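Section 5. Laying Out the Color Blocks on a Counter

5.1 Scope

This section covers placement of the Ditora color blocks on a stone or stone-look countertop with a curtain as backdrop. For use on a mat or carpet, see Section 6. Storage of the blocks is covered in Section 8.

5.2 Before you start

You will need:

The color blocks for the chosen layout
A soft, lint-free cloth
A tape measure marked in millimeters
Clear water and a mild dish soap

Minimum free counter depth is 170 mm, measured from the front edge of the working area to the base of the curtain. Minimum free width is 200 mm. On a narrower counter, use the two-block layout in 5.6.

CAUTION: Do not use scouring powder or solvent on the blocks. Solvent dulls the finish and can transfer color to the counter.

5.3 Preparing the counter

1. Clear the working area.
2. Wipe the counter with a damp cloth and a drop of dish soap. Wipe a second time with clear water.
3. Dry the counter fully. Water trapped under a block leaves a ring on some sealed stone.
4. Run a dry hand over the surface. Remove any grit. Grit under a block scratches both the block and a polished top.

NOTE: A speckled counter hides crumbs and small chips. Check it from a low angle with the light behind the counter.

5.4 Hanging the curtain

1. Hang the curtain so that the lower edge reaches the counter or falls just behind it.
2. Spread the pleats evenly by hand. Soft pleats are acceptable. Sharp folds cast lines that compete with the block edges.
3. Use a pale, plain fabric. White and light gray-green both work with the full color range.
4. Close any window behind the curtain. Moving fabric can push the rear block out of line.

5.5 Three-block diagonal layout

The diagonal layout uses the rose, orange and purple blocks. All three sit flat on the counter. Nothing is stacked.

1. Set the purple block at the back, close to the curtain but not touching it.
2. Set the orange block in front of the purple block and to the left. From the front left corner of the counter, part of the purple block should be covered.
3. Set the rose block in front of the orange block and again to the left. This is the nearest block to the viewer.
4. Turn each block so that a side face can be seen along with the front face. The side face will read as a darker shade of the same color.
5. Measure from the front face of the rose block to the curtain. The distance should be 172 mm or less. If it is more, close up the row from the front.
6. Check that each block rests flat. A block that rocks has grit under it. Lift the block, wipe the base and set it back.

NOTE: The row may be loose. Exact spacing is not required provided that the order of colors is kept.

NOTE: On a glossy counter a faint tint may appear next to the base of a block. It is a reflection and does not need to be cleaned off.

5.6 Two-block layout

Follow 5.5, leaving out the rose block. The orange block becomes the front block. Omit step 5.

5.7 Correcting the row

1. Start with the block that is farthest out of place.
2. Lift the block straight up. Do not slide it across the counter.
3. Set it down with the base level.
4. View the row again from the front left corner before moving a second block.

If the colors look alike under warm light, change to a neutral white lamp. Rose and orange are the pair most often confused.

Orange block on the counter, curtain behind:
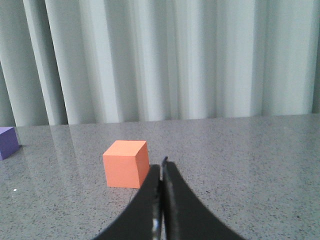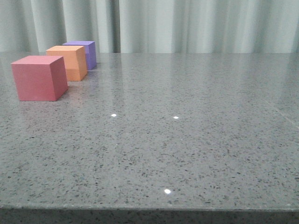
5.8 Comments received on this section

Lensa Gebreyes writes that step 3 of 5.5 was hard to follow on a corner counter, where there is no front left corner to stand at. She placed the rose block first, worked toward the curtain and got the same row with less reaching. She also asks whether the blocks can stay out overnight next to a sink. Wiping them down in the morning has been enough so far, she says, but she would like the manual to give a limit.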